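Online Dating Safety for Young People: Progress Report to the Fikcombe Community Fund

Reporting period: second half of the grant year

Summary

The project is on schedule in most areas and behind in one. School sessions and the parent evenings have been delivered as planned. The advice line is open. The age-check review has slipped and will now finish in August. Spending is within the approved budget and we are not asking for any change to the total.

Background

The fund supports us to reduce the harm that comes to under-18s who get onto adult dating and chat apps by giving a false date of birth. Work is carried out in Fikcombe and the neighbouring centre at Zikley. The grant covers prevention and advice only. Anything that looks like an offence is passed to police under the referral agreement, and we keep no case material beyond the referral number.

School sessions

We ran 40 sessions in the period, which meets the target in the agreement. Most were held with Years 9 and 10 in a normal class period. The content covers how profiles are faked, what happens to a photo once it has been sent, how to block and report, and how to tell an adult after lying about your age. Teachers told us the last topic was the one students had the most questions about, so we have given it an extra ten minutes and cut the history of dating sites.

One school asked us to remove the segment on same-sex apps. We kept it in, as the agreement requires, and the session went ahead after a meeting with the deputy principal.
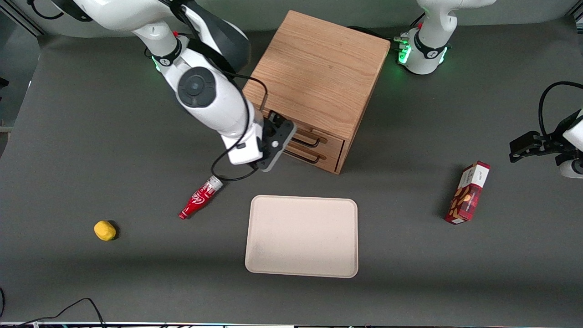 White robot arm at the small wooden drawer cabinet.

Parent evenings

We held 6 evenings, four in Fikcombe and two in Zikley. Attendance in Zikley was low at the first and better at the second, which started at 7.30 pm instead of 6 pm. We will keep the later start. Parents mainly wanted practical help with phone settings, and several brought their children's phones to be set up on the night. Staff did not handle the phones themselves and talked parents through the steps.

The printed guide has been translated into Vietnamese with help from Hà, the settlement service that shares our Zikley building. Copies have gone to the library and both medical centres. A second print run is needed and can be paid for out of the existing line.

Advice line

The line took 102 contacts. Most came by text message in the late afternoon. Common subjects were threats to share pictures, accounts that could not be deleted, and worry about a friend meeting someone from an app. Callers under 16 were offered a follow-up within a day. We met that standard on all but 3 occasions, all of them during the fortnight when the phone system was being changed over. The fault was in the call-back queue and has been fixed.
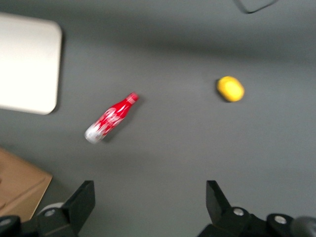

Red bottle on its side on the grey tabletop.

Age-check review

The review looks at how easily a person under 18 can open an account on the apps students name most often. It was due at the end of this period. We are using Umodel, a scoring tool licensed for the project, to compare sign-up steps. The first set of scores could not be used: two assessors had read the question about identity documents differently. We rewrote the question and are scoring again from the start. No accounts are being opened in a child's name, and no assessor contacts other users.

The delay does not affect the school sessions. It does mean that the summary for local councillors will come out after the mid-year meeting.

Budget

Staffing is slightly under because one part-time position was vacant for five weeks. Travel is over, mostly fuel between the two centres. We propose to cover the travel amount from the staffing underspend and would like written approval before the next claim. Receipts are attached to the claim form.

Next period

School bookings are open and Term 3 is nearly full. We will train two more staff for the advice line, finish the review and reprint the Vietnamese guide. The next report will include results from the student survey, which is being entered now.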